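Pension alimentaire, suite (et pas fin)

Bon, je vous avais promis des nouvelles après l'audience de février, alors voilà. J'ai eu tellement de messages que je préfère tout mettre ici d'un coup !

Pour celles et ceux qui débarquent : mon ex doit 128 euros par mois pour notre fille, il a arrêté de payer quand il est parti travailler chez Lokero, et il a fallu que j'aille devant le juge. J'y allais la peur au ventre. Mon avocate, Hermine Widmer, m'avait donné rendez-vous à 8 h devant le tribunal avec tous mes papiers dans une pochette (relevés de compte, jugement de divorce, factures de cantine, tout). On est passées à 11 h 30. Trois heures sur un banc, sans café, à relire les mêmes feuilles.

L'audience elle-même a duré un quart d'heure. Le juge a posé quatre ou cinq questions, très calme, presque gentil. Mon ex disait qu'il ne savait plus sur quel compte verser. Je n'ai rien répondu, Hermine m'avait fait promettre de me taire, et croyez-moi ça m'a coûté.

La décision est arrivée par courrier trois semaines plus tard : il doit rattraper 662 euros, et la pension reste au même montant. J'espérais une petite hausse, vu le prix de la cantine et des chaussures (elle a pris deux pointures en un an !), mais non.

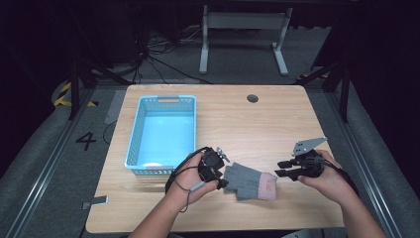
Côté paiement, j'ai reçu une première partie et j'attends le reste. Si ça traîne encore, on demandera une saisie sur salaire. Hermine m'a expliqué la marche à suivre, je vous ferai un billet là-dessus parce que c'est un vrai labyrinthe et que plusieurs d'entre vous m'ont posé la question.

Un grand merci à Nermin Ertürk, qui a gardé la petite toute la matinée et qui m'a nourrie au retour. Et à Sylvie qui demandait en commentaire pour l'aide juridictionnelle : oui, je l'ai eue, en partie seulement. Le dossier se retire à l'accueil du tribunal, prends bien ton dernier avis d'imposition, moi j'ai dû y retourner deux fois à cause de ça.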